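FOR IMMEDIATE RELEASE

Grallby Learning Releases Fraction Kit for Grades 3 Through 5

Card sets, recording sheets and a teacher guide ship to schools in April

GUTURBRIDGE – Grallby Learning, a publisher of printed math materials for elementary classrooms, has released Fraction Steps, a kit that covers equivalent fractions, comparing fractions, and adding and subtracting fractions with like denominators. The kit is written for grades three through five and can be used with any core math program.

Fraction Steps has 15 lessons. Each lesson runs one class period and comes with a one-page student handout, a partner game and a short exit slip. The lessons are meant to be taught in order the first time through. After that, teachers can pull single games for review, math centers or early finishers.

The kit was written by Edeltraud Lanz, a former fourth-grade teacher who joined Grallby to develop its upper elementary line. Lanz began drafting the games while she was still in the classroom.

"My students could shade three-fourths of a circle, but when I asked them whether three-fourths was more than five-eighths, many of them guessed," Lanz said. "I wanted them to compare fractions every day for a few minutes, with a partner, and write down how they knew. Most of the games in the kit came out of that."

Before release, the materials were tried in 46 classrooms in the Guturbridge area. Teachers in the trial returned comment forms after each lesson, and several changes were made as a result. The handouts now have larger boxes for student work, two lessons on number lines were moved earlier, and the directions for the game Match or Pass were cut from a full page to half a page.

Branislav Gajdoš teaches fifth grade and used the kit during the trial with students who needed another pass at fourth-grade skills.

"The directions are short enough that I read them once and the kids start playing," Gajdoš said. "I did ask for more cards with improper fractions, and those are in the final version. I would still like a harder set for the spring."

The complete kit includes 232 fraction cards printed on heavy stock, recording sheets for every game, answer keys, and a teacher guide with notes on common student errors. A section at the back of the guide lists substitutions for classrooms that are short on time. Cards come sorted by lesson in labeled envelopes. Replacement envelopes can be ordered one at a time.

A family page goes home with each of the four units. It explains the skill in plain language and gives two activities that can be done with paper and a pencil. The family pages are printed in English, Spanish and Polish. Waldemar Krawczyk reviewed the Polish pages and also checked the answer keys for the full set.

"We found some places where a student could give a correct answer that the key did not list," Krawczyk said. "Those answers have been added. A teacher grading at the end of the day should not have to work that out."

Schools that already own Grallby's place value or measurement kits will find the same lesson layout in Fraction Steps. The card backs are a different color in each kit so that sets can be sorted if they get mixed together.

Fraction Steps can be ordered as a classroom kit or as a grade-level pack of four kits. A download version with black-and-white cards is available for teachers who prefer to print and cut their own. School purchase orders are accepted. Orders placed now will ship in April, and download orders are filled the same day.

Sample lessons 1 and 6 are free on the Grallby website, along with the family page for the first unit. A recorded walk-through of the comparing games, led by Lanz, runs 46 minutes and will be posted when the first kits ship.

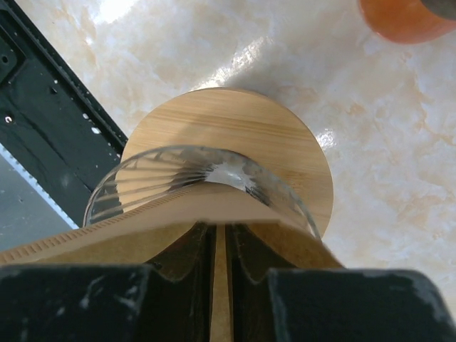
About Grallby Learning

Grallby Learning publishes printed and downloadable math materials for kindergarten through grade six. Its materials are written by current and former classroom teachers. The company is based in Guturbridge.

Media contact: Cyprian Kołodziej, Grallby Learning, Guturbridge. Review copies are available to education writers and district curriculum staff on request.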